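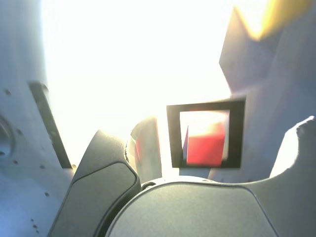 4.2 Shift length and late goals

I came into this part of the study with a hunch, and I should own up to it. I played defense in a beer league for years, and I always felt that long shifts were what killed us in the third period. So when we got shift logs for all 298 games in the Driker league, this was the first thing I wanted to look at.

The short version is that my hunch was half right. Teams whose defensemen stayed out past the one-minute mark did give up more goals late in games, but only when they were already behind. When the score was tied, shift length told us next to nothing. I ran it again with the March games taken out (a lot of teams were resting people by then) and the picture stayed the same.

Figure 3 plots this for the two clubs with the fullest logs, Grenuvport and Skenon. Each dot is one period. Grenuvport's dots bunch up on the short side, which fits how they play – four lines, quick changes, hardly anybody caught out there. Skenon's are all over the place. They ran three lines for most of the season and leaned hard on their top pair, and you can see the dots drift upward as the third period wears on.

Figure 3. Average defense shift length against shots allowed, by period, Grenuvport and Skenon. Periods with fewer than 3 logged shifts are left out.

A word on the logs themselves. They were kept by hand in Um, the scoring program the league uses, and hands get cold. We threw out 153 shifts that had a start but no end, and a few more where the same player was on the ice twice at once. I checked 400 of the remaining shifts against game video and most matched to within a couple of seconds. The ones that didn't were nearly all line changes on the fly, where even with the video paused I had trouble saying who was on and who was off.

Penalty kills are a separate problem, and I deal with them in Section 4.3.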